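**Room Attendant, Automated Housekeeping (14 positions)**
Demby Residences, Plestham
Posted July 23, 2026

Demby Residences operates a 512-room extended-stay property in Plestham. Beginning in September, humanoid robots will share bed-making and linen work with the housekeeping staff on four floors. The company is seeking fourteen room attendants to work in these teams. Current employees and outside applicants are considered on equal terms.

## What is changing

Under the present system, one attendant completes a room alone, from stripping the bed to the final check. On the four floors concerned, each attendant will be responsible for a group of rooms and will direct one robot within that group. The robot is assigned to the bed first. Lifting and spreading duvets is the part of the job that staff most often named as a strain on the back and shoulders in last year's workplace survey.

The attendant decides when a bed meets the standard and may stop the robot at any time, for any reason, without prior approval. Stopping a robot is never counted against an employee. Bathrooms, kitchens, guest belongings and all contact with guests remain the work of the attendant. 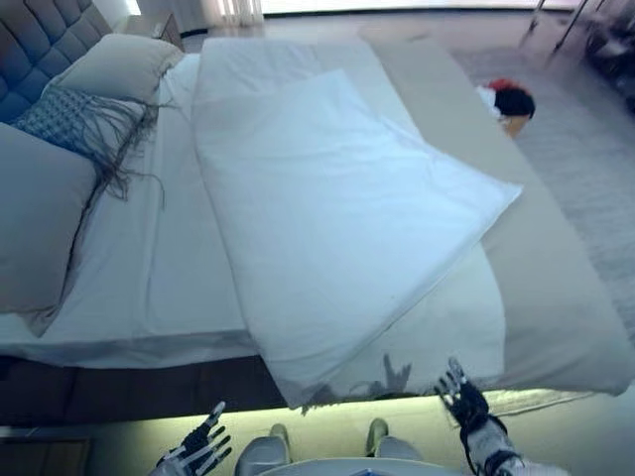 ## Duties

- Prepare each room before the robot enters, including clearing the floor beside the bed
- Supervise bed-making and correct the placement of duvets, pillows and decorative cushions by hand where needed
- Clean bathrooms, kitchens and living areas
- Record faults and interruptions in the shift log
- Attend a short review meeting with the technical team at Gachanja Systems every two weeks

## Requirements

Applicants must be at least 18 years old and able to read and write everyday English. Housekeeping experience in a hotel, hospital or care home is preferred. No technical background is required. Training is paid at the full hourly rate and takes place during working hours.

## Terms of employment

Positions are permanent and full time. No current attendant will lose hours or pay as a result of the change, and room quotas will stay at their present level for the first year. Employees who would like to remain on a floor without robots may request this in writing.

## How to apply

Applications should be addressed to Ineke Willems, Human Resources, and may be handed in at the Plestham front desk or submitted through the careers page. Please include a brief work history and the name of one reference. Questions about daily duties may be directed to Heledd Griffiths, Head of Housekeeping.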